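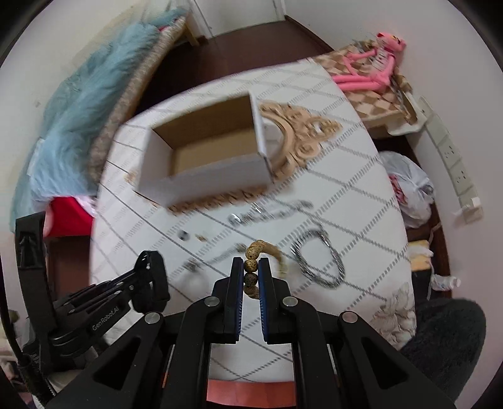 Speckled beads, January mood.

Resolution for January: sell things instead of storing them. Have opened a stall on Stellero, which has 1,477 bracelets listed already and clearly needed mine.

Day 2. Two views. One was me, checking it worked.

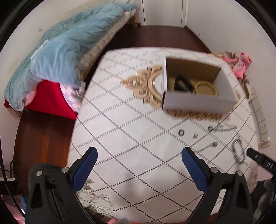

Postage to Haltotton is over £20 if you tick the wrong box - ask me how I know.

Someone in Bevan has offered half price and "a nice review". Considering it. The review would be my first.

Update: sold one! To my aunt. She wants to know if it comes in green.

It does not come in green.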